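Learning to sleep again (a progress report)

August 25, 2024

So I've been sleeping badly since we moved to Iduston, and a few of you asked how the great bedtime experiment is going. Mixed! But better than July, when I was up at three most nights eating toast over the sink.

The first thing I changed was coffee. I used to have my last cup after tea, and Sabina Talukder at work kept telling me that was madness. I've stopped at lunchtime now and I was horrible to live with for a week, sorry everyone. The headaches went, and I do drop off quicker.

Then there's the phone. It charges in the kitchen these days, which meant buying a proper alarm clock (a Brilum one, loud enough to wake Ternden). I read instead, mostly old detective stories from the library, and I've got through more books this summer than in the whole of last year.

Making the bed as soon as I'm up has helped too, though I couldn't tell you why. Duvet pulled over, done, and then I'm not allowed back on it until night. Beige was my choice, by the way, and I'm standing by it.
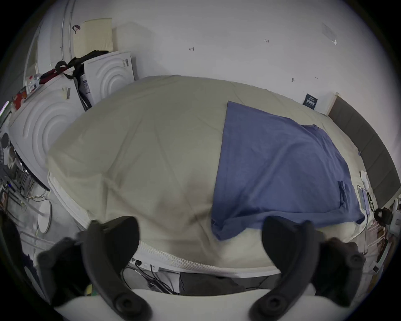
What didn't work

Counting backwards from 200. I get to 100, start wondering whether I've skipped one, and then I'm wide awake and cross. Lavender spray just made me sneeze. And the long evening walk was lovely but I came home starving every single time, so back to the toast.

Anwara Pramanik swears by getting up if you've been lying there for ages, sitting somewhere dim and doing something dull until you're sleepy. I've tried it 2 nights so far and sorted the button tin both times. The second time I was yawning before I'd finished the blue ones!

Next on my list is going to bed at the same time at weekends, which I've been putting off all month. If you've managed it with teenagers in the house, please tell me how in the comments.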